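Six Months With the Vodivar, and I'm Still Finding New Tricks
5 May 2018

I bought the Nekano Vodivar back in October, mostly because my old phone had stopped holding a charge past lunch. 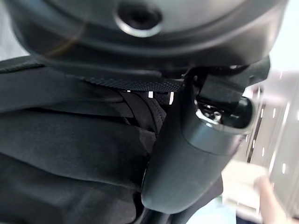
My plan was to use it until something fancier came along in the spring. Well, spring is here, the fancier things have arrived, and I don't want any of them!

Let me start with the battery, which is 4000 mAh and the reason I picked it in the first place. I take it off the charger at 6:30, listen to podcasts on the bus, text my sister far too much, and take photos of my lunch like everybody else. I still go to bed with plenty left. On our trip to Clelstead I forgot the charger completely (left it on the kitchen counter, of course) and made it through to the second evening with maps running for a good part of the drive. My old phone would have died before the first gas station.

The camera is the part I didn't expect to love. It's 12 megapixels, the same as my last phone on paper, but the pictures I get indoors are so much better. Birthday candles, the cat under the couch, the dark end of a restaurant table – it just handles them. There's a little slider in the manual mode that I ignored for weeks, and now I use it all the time. Pull it down a notch before you shoot a sunset and the colors come out the way you remember them. The front camera is 13 megapixels and a bit too fond of smoothing my face, so turn that setting off the first day. It's under Portrait, then the tiny wand.

And the updates! The one last week added a split keyboard for landscape, and I've been typing this post on it in bed. It also moved the flashlight button, which I'm less thrilled about, because I keep turning on airplane mode in the dark.

A few people asked in the comments about the case. I have the Soomro one with the ridged sides. It's grippy without being sticky, and it has survived two drops onto the driveway. The lip around the screen could be a little taller. I'd get the green if I were buying again, since mine is gray and I lose it on the couch constantly.

Still on my list to try: the call recording thing, and pairing it with the stereo in my husband's truck, which has refused every phone we've ever owned. If you've gotten yours to connect to an older stereo, please tell me which menu you used!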